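Housekeeping Practice II
Unit 4: Folding and Storing Table and Hand Linens
Instructor: Yurani Restrepo
Tamayo Institute, Department of Hospitality Services

Reading before class: course packet, section 21.

4.1 Preparing the work surface

Linens are folded on a clean, flat table at waist height. The surface is wiped and fully dried before the first piece is laid down. Storage baskets are placed at the back of the table, within reach of the non-dominant hand, so that the front remains free for folding. Students should not rest finished pieces on chairs, carts, or the floor at any time.

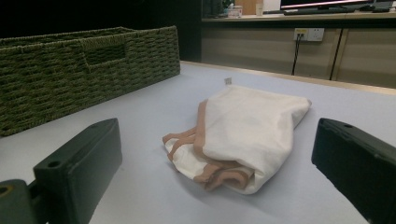
Bordered linens are folded according to the border, and the border is checked before the piece is stored. A hem that is straight on the outside will usually indicate that the inner layers are aligned as well. On a white cloth with a tan-brown border, the stripe makes any error easy to find: where it curls and shows in several layers at one corner, the fabric has overlapped itself and the piece must be opened and folded again. A label that stands up past the top edge is to be turned to the inside. Bunched pieces are never pressed flat by hand to save time.

4.2 Standard fold

Lay the cloth face down with the label at the upper left. Bring the long sides together and smooth from the center outward. Fold in half across the width, then in half again. The closed fold faces the front of the basket or shelf.

4.3 Practical assessment

The assessment carries 100 points and is held in the February practice session. Each student folds 21 pieces from the Stullska linen set. Points are deducted for visible labels, uneven borders, and pieces stored with the open edge forward. Inventory sheets are returned to the linen room, extension 576.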